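Der Ausschuss gehört in den Datensatz

Ein Kommentar von Azucena Sandoval

Wer Demonstrationen für eine lernende Greifsteuerung sammelt, sortiert früh und streng. Verwackelte Episoden fliegen raus, abgebrochene Griffe ebenfalls, und was übrig bleibt, gilt als sauber. Ich halte diese Praxis für einen Fehler, der sich erst beim Einsatz zeigt und dann teuer wird.
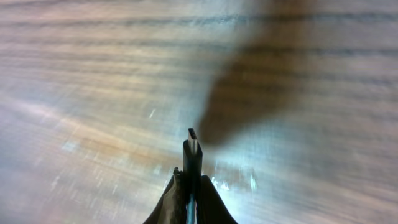

Lesezeit: 6 Minuten

Im Projekt Stamuter haben wir bis Januar 748 Episoden mit ferngesteuerten Armen aufgezeichnet. Nach der ersten Durchsicht waren 470 davon freigegeben. Der Rest wurde mit einem einzigen Kennzeichen versehen, »ungültig«, und in ein Verzeichnis verschoben, aus dem kein Trainingslauf liest. In diesem Verzeichnis liegt ein großer Teil dessen, was die Steuerung später am dringendsten braucht.

Der häufigste Ablehnungsgrund lautete Bewegungsunschärfe. Eine Kamera am Handgelenk bewegt sich mit der Hand, und sobald ein kleiner Stecker zwischen den Fingern quer über die Tischplatte geführt wird, zieht sich die Holzmaserung zu Streifen. Der Stecker selbst bleibt dabei oft gut erkennbar, weil er sich relativ zur Kamera kaum bewegt. Ein Schärfemaß über das ganze Bild verwirft solche Aufnahmen trotzdem. Gemessen wird der Tisch, gebraucht wird der Stecker. Wer schon automatisch filtert, sollte wenigstens den Bereich zwischen den Fingern getrennt bewerten.

Der zweite Grund war Verdeckung.
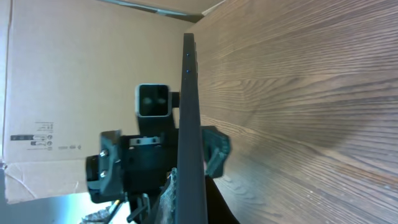 Handgelenkkamera: dunkle, flache Platte fast von der Kante gesehen, links bedruckter Karton, rechts Holzmaserung.

Ein flacher Gegenstand, der nur noch als Kante erscheint, liefert kaum Auskunft über seine Ausdehnung. Im Prüfprotokoll stand dazu »Objekt nicht beurteilbar«. Für einen Menschen am Bildschirm mag das stimmen. Die Steuerung muss auch in dieser Ansicht einen nächsten Befehl ausgeben, und zwar mit den Gelenkwinkeln und den übrigen Kameras als Zusatzinformation. Fehlt die Ansicht im Training, bleibt das Verhalten an dieser Stelle dem Zufall überlassen.

Charmaine Shezi, die bei Stollar die Annotation leitet, vertritt die Gegenposition: Schlechte Beispiele brächten schlechtes Verhalten bei, besonders beim reinen Nachahmen. Der Einwand ist richtig, trifft aber die Bewegung und nicht das Bild. Eine zögerliche oder falsche Handführung darf man ausschließen oder geringer gewichten. Eine korrekte Handführung unter schlechter Sicht ist ein gutes Beispiel.
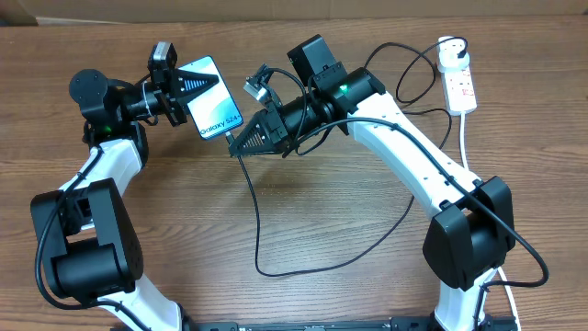 Zweiarmiger Aufbau: Der linke Greifer hält das Smartphone, der rechte steht mit geöffneten Fingern knapp daneben.

Bei zweiarmigen Aufgaben verschärft sich das Problem. Entscheidend sind die Momente, in denen ein Arm hält und der andere noch nicht gegriffen hat. Sie sind kurz und werden beim Zuschneiden der Episoden gern gekürzt. Dazu kommt die Ordnungsliebe. Eine Kabelschlaufe mitten auf dem Tisch oder eine Steckdosenleiste im Arbeitsraum würde mancher vor der Aufnahme beseitigen. Ich würde sie liegen lassen und die Episode entsprechend kennzeichnen.

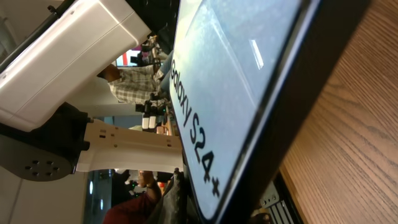 Der Hintergrund ist mein letzter Punkt und der unbeliebteste. Unser interner Leitfaden, übernommen aus dem Vorhaben Kurtuluş, verlangte eine neutrale Umgebung ohne Personen. Eine schräg stehende Handgelenkkamera hält sich daran nicht: Neben dem großen Display mit dem Schriftzug »Galaxy S24+« erfasst sie einen Menschen im karierten Hemd, Ausstellungsstücke auf einer Theke und die Deckenlampen. Alles liegt um neunzig Grad gekippt im Bild. Eine Steuerung, die nur vor leeren Wänden gelernt hat, kann solche Bildanteile nicht zuverlässig ignorieren. Datenschutzrechtlich sind Personen im Bild zu behandeln, etwa durch Unkenntlichmachung der Gesichter. Die Episode deswegen zu löschen, ist technisch die schlechteste Lösung.

Mein Vorschlag für den nächsten Durchgang bei Jilley: Das Kennzeichen »ungültig« entfällt. An seine Stelle treten getrennte Felder für Handführung, Sicht und Umgebung. 100 der aussortierten Episoden werden danach neu bewertet, und zwar von Personen, die das erste Urteil nicht kennen. Erst mit diesem Ergebnis lässt sich über die Filterregeln vernünftig streiten.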